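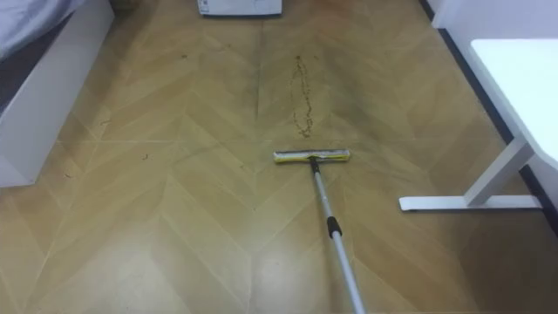
GASTLEY, April

Chapter 7
Who Does the Chores? Time, Money and Unpaid Work

I grew up thinking that work was the thing my father left the house for. He came back at six, hung up his coat, and that was work done for the day. My mother, meanwhile, had mopped the hall, fed four people and argued with the plumber, and if you had asked me what she did I would have said "nothing, she's at home." I was seven. What's your excuse? (I'm teasing, but only a little – plenty of grown economists counted things the same way.)

This chapter is about the work that never shows up on a pay stub. We'll look at how people measure it, why they disagree over what it's worth, and what happens inside a household when somebody's paid hours change.

Let's start with a diary. A few years ago my student Su-bin Sun talked the town of Plosmont into letting her run a time-use survey, and she ended up with 2,589 completed diaries. Each person wrote down what they were doing, in short blocks, from waking up to going to bed. I loved reading them! One man had listed "looking for the mop" as a separate activity from mopping, and Su-bin had to decide whether to count it. She did, and I think she was right.
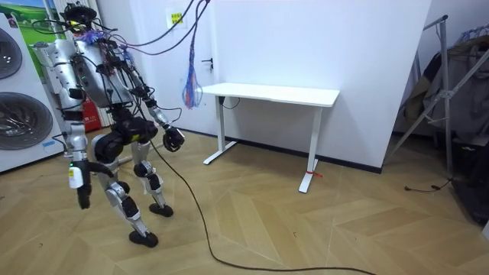
Figure 7.2 A white desk against a plain wall, with a humanoid robot at left.

Counting the hours is the easy part. Putting a price on them is where the fights start, and there are two main ways to go about it. With replacement cost, you ask what you'd pay a stranger to do the job. With opportunity cost, you ask what the person doing it could have earned somewhere else. So an hour of floor cleaning by a surgeon costs a fortune by one method and very little by the other – same floor, same mop.

Before you read on, keep a diary of your own for one Wednesday. Write things down as you go, even the dull bits, and hang on to it. We'll need it in the next section, when we meet Kalliopi Hodžić and her very long list of objections to both methods.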